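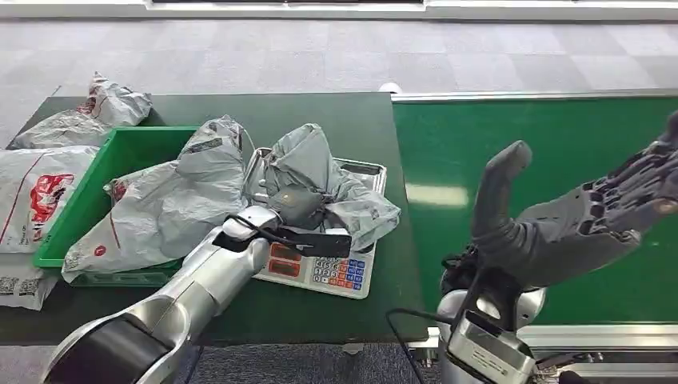
Moving a Contract Review Queue to a Support Center

Applies to: document review teams, contract operations, matter intake
Last updated: July 2, 2018

This page covers the transfer of a standard contract review queue from a law firm's main office to a lower-cost support center. It assumes the business case has been approved, the center is staffed, and both sites use the same document management system. It does not cover lease negotiation, hiring, or employment law at the receiving site.

The worked figures come from the transfer of the Livum supply agreements queue from the Zamudio office to the Hanonley center. Substitute your own.

Before you start

You will need:

- Read access to the time records of everyone who has worked on the queue in the past year
- A list of all open matters, with the supervising lawyer for each
- The current review checklist, even if it is out of date
- Engagement letters for every client whose work is in scope
- An account in the workflow tool with rights to create queues (Trastunik in our case; menu names below are from that tool)

If the review checklist does not exist, stop and write one first. A queue that runs on habit cannot be transferred.

Step 1. Define the scope

List every task type that now enters the queue. Pull these from the time records. Intake forms tend to use one label for several kinds of work, and the labels change when the person at the desk changes.

For each task type, record the average handling time, the level of the person doing it, and whether the output goes to the client directly or passes through a supervising lawyer. Mark each one Move, Keep, or Split.

Move applies when the task follows the checklist from start to finish. Keep applies when the reviewer has to negotiate with the other side or give advice. Split applies when the first part follows the checklist and the second does not. The Livum queue held 948 open items. Of these, 474 were marked Move and were transferred in the first phase. The others stayed at Zamudio until the Split tasks had been rewritten as two separate task types.

Do not mark a task Split unless you can name the document that passes between the two parts. A draft issues list is a good handover document. A phone call is not.

Step 2. Check client consent

Read the engagement letter for each client in scope. Look for three things: a clause that names the office where work will be done, a clause that limits who may see client documents, and a clause that fixes rates by staff title.

An office clause means you need written consent before any item moves. An access clause may require the receiving staff to sign a separate undertaking. A rate clause has to be checked against the titles used at the center. If the letter has rates for associates and paralegals only, and the center employs contract analysts, agree on a rate before the first bill goes out.

Keep the consents in the matter file. A tracking spreadsheet is useful but does not replace the signed letter.

Protective orders and data transfer rules can also restrict where a document is opened. Send these to the general counsel's office for a decision, and leave the affected items in the old queue until you have it in writing.

Step 3. Run conflict and access checks

Add every reviewer at the receiving site to the conflicts system before giving them access to anything. Include temporary staff and team leads who will only assign work.

Then set document permissions at matter level. Site-wide permissions are faster to set up, but they defeat any ethical wall already in place. In the document management system:

1. Open the matter and select Security.
2. Add the review group for the receiving site.
3. Set the group to Read and Comment. Give Edit rights only to the team leads.
4. Confirm that any existing wall is still listed under Exclusions.
5. Save, then test with one reviewer account from inside the group and one from outside it.

Repeat for each matter. A bulk update can be used where no matter in the batch has a wall.

Step 4. Build the new queue

In Trastunik, go to Queues, then New, and copy the old queue. Copying keeps the field names, and later reports will depend on them. Change the following:

- Owner: the team lead at the receiving site
- Working hours: the receiving site's hours, in its own time zone
- Deadline rule: count from receipt, not from assignment
- Escalation contact: one person at the sending office, plus a backup
- Overflow: off

Overflow sends late items back to the original team. Leave it off during the parallel run or the turnaround figures will be wrong.

Name the queue by work type and site. Avoid client names, which appear in the drop-down list for every user.

Step 5. Train on closed items

Select 20 closed items that cover the full range of difficulty. Remove the reviewer's notes and the final issues list. Have each new reviewer complete the set using the checklist alone, then compare results with the originals.

Sort the differences into two groups. If one reviewer missed a point, it is a training matter. If most reviewers missed the same point, the checklist is at fault and should be corrected before anyone repeats the exercise. On the Livum queue the governing law section had to be rewritten twice. It told reviewers to flag "unusual" choices and did not list the usual ones.

Step 6. Parallel run

Send each new item to both sites. The sending office's version goes to the client. The receiving site's version is held and compared.

Continue until 400 items have been compared. A smaller queue may need a lower number, but the sample should include every task type marked Move. For each item record turnaround, points missed, points raised without need, and time spent by the supervising lawyer on corrections.

The last figure matters most for cost. Hourly savings at the center disappear quickly if a senior lawyer rewrites each issues list.

The parallel run cannot be billed twice. Open an internal code for the receiving site's time before the first item is sent.

Step 7. Cut over

Choose a date away from quarter end. The Livum cutover was first planned for October and was brought forward when two clients gave notice of year-end renewals.

On the day:

1. Close the old queue to new items. Leave it open for items in progress.
2. Redirect the intake address to the new queue.
3. Send a test item and confirm that it arrives with all fields filled.
4. Notify supervising lawyers of the new escalation contacts.
5. Let items in progress finish where they are. Moving half-finished reviews causes more errors than it saves hours.

Archive the old queue once it is empty. Do not delete it. Billing queries will refer to it for at least two more cycles.

Common problems

Items arrive with no matter number. The intake form was linked to the old queue's validation rule. Open the form, select Rules, and point it to the new queue.

Reviewers cannot open attachments. Attachments saved by email often sit outside the matter folder and do not inherit its permissions. Move them into the matter and run the access test again.

Lawyers bypass the queue. Direct emails to a reviewer will not show in any report. Have reviewers forward them to the intake address and reply only from the queue.

Turnaround looks worse after cutover. Check the deadline rule. If the old queue counted from assignment and the new one counts from receipt, the two sets of figures cannot be compared without adjustment.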